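Dralik Arcade Fight Stick, Storunano Edition

Item 2378-S. In stock. Page last revised February 21, 2018.

The Dralik is a full-size arcade stick for console and PC fighting games. It uses an eight-button layout with a square-gate lever on the left side. The Storunano Edition replaces the standard top panel with a matte one and adds a locking cable compartment at the rear. Internal parts are the same in both versions.

The lever is an Altiron L4 with a removable ball top. Spring tension is set at the factory and can be changed with the included hex key. An octagonal gate is sold separately and fits without cutting or drilling.

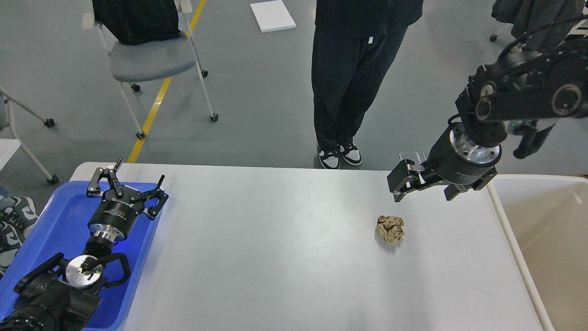 Buttons are 30 mm snap-in type on quick-disconnect terminals. Each one can be swapped by hand once the bottom plate is off. The plate is held by 4 screws. Solder is not needed for any button or lever change.

Specifications
Connection: USB, detachable cable, 3 m
Weight: 2,378 g
Buttons: eight action, plus start, select and home
Memory: four button profiles, stored on board
Tournament lock: slide switch, disables start, select and home
Base: full-width rubber pad, replaceable

Button profiles are assigned by holding select and pressing the matching action button for three seconds. The status light flashes once when the profile is saved. Profiles stay in memory when the stick is unplugged - they are not cleared by a firmware update.

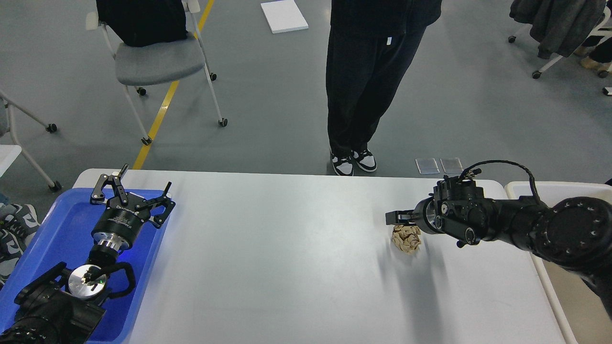 Can the stick be used with two different consoles without changing the board?
A three-position switch on the back panel selects the system. Set it before plugging in the cable, as the stick reads the position only at startup.

Firmware 1.4 corrects a fault in which opposite directions pressed together were both sent to the game. Left plus right now returns neutral, and up plus down returns up. This matches the rule set used at the Ziółkowski Open, where Rafia Naqvi played a pre-production unit in September.

The Storunano Edition is limited to 1,599 units. A further 600 top panels were made as spares and are sold one per order. Standard Dralik panels use the same screw pattern and will fit.

In the box: stick, USB cable, hex key, spare ball top, printed guide. The warranty covers the board and lever for two years. Buttons are treated as wear parts and are covered for 90 days.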